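Handheld gripper kits: Stiltton pair, first impressions

Posted in: Hardware and Kits

bellweather_k
Okay, I have had the Stiltton handheld pair since February and I need to gush a little. If you missed the earlier threads, it's the kit where you hold one gripper in each hand, do the task yourself, and the software turns the recordings into training data for a two-arm setup. No leader arms bolted to a bench, no teleop rig. You pick them up and go do stuff in a real room.

Setup took me an evening (most of that was charging and a firmware update that hung twice). Since then I've logged 410 episodes, mostly bathroom and kitchen chores: wiping counters, moving cups, folding hand towels, putting the cap back on toothpaste, which is way harder than it sounds with grippers for hands. I'm having a blast with it!

padilla_fan
Glad somebody finally bought the pair. I've been on the Padilla kit for a year and it's fine but the trigger springs are murder after half an hour. How are your wrists?

bellweather_k
Better than I expected. I take a break every 30 episodes and that's been enough. The weight sits close to your hand, so it doesn't feel like it's trying to tip forward all the time.

The tracking is the part I love, though. Each gripper has a white cube at the base with printed markers on more than one face, so you can roll your wrist a fair way and there's still a marker showing.

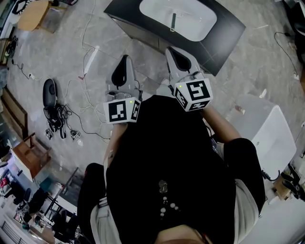 Does the kit work without the head camera?
You can record with the grippers alone, but you lose the overhead view and the software won't line up left and right hands as well, so most people end up using it.

mtuominen
Martti Tuominen here, I run a small lab class and we own two Bellex sets. I'm going to disagree a bit on the markers. Printed markers are great until the lights are behind you. We had a whole Wednesday of recordings with dropouts every few seconds, all from one sunny window. Does the Stiltton software at least tell you when it loses a cube?

bellweather_k
It does, there's a beep and a gap in the timeline, and you can set it to throw out the episode if the gap is too long. I leave mine on the strict setting. I lost 5 episodes last week that way and they were all my fault, arms crossed over each other.

gantry_goose
Strict setting is a trap IMO. You throw away exactly the messy motions you want the robot to learn. Keep everything and filter later.

mtuominen
Storage is cheap, sure, but somebody has to do that filtering. With students it never gets done. I'd take the beep.

gantry_goose
Fair for a class. For one person at home I'd still keep it all. Agree to disagree.

newt_in_socks
Total beginner question, sorry. Is the finger pad the same one that goes on the robot side? I keep reading that they have to match.

bellweather_k
Yes, same curved black pad on mine, and they should match. Swapping is two screws. I got a spare set for the robot arms and the contact looks the same in both sets of recordings, so the policy doesn't have to guess. Buy spares early, they pick up lint like you wouldn't believe and wiping them down gets old.

padilla_fan
Padilla pads are softer and I think they're better for cloth. Stiff pads slide on towels. Have you tried the foam sleeves?

bellweather_k
Not yet! Towels are my worst task by a mile, so I'll order some. What thickness are you using?

padilla_fan
The thin ones. The thick ones stop the jaws from closing all the way and then toothpaste caps are hopeless.

rk_solder
What about Pretoner? Their software reads other people's grippers now, supposedly. I don't want to be stuck with one vendor's export.

mtuominen
I tried it with the Bellex sets. Import worked, but the gripper width came in scaled wrong and I had to fix it by hand. Once that was sorted it was usable. Test with one short episode before you convert a folder.

rk_solder
Good to know, thanks. And how many episodes before you got something that ran on the arms?

bellweather_k
My first cup policy ran after almost 200, and it was clumsy but it got the cup where it was going more often than it didn't. I yelled so loud the dog left the room. Going to try the two-handed towel fold next, with the foam sleeves if they get here in time. Will post the training settings in the other thread so they're easier to find.

newt_in_socks
Please do! And if you can add which screwdriver fits the pad screws, I'd appreciate it, I've already stripped one on a different kit.

bellweather_k
Small hex, it comes in the box. Go easy on it.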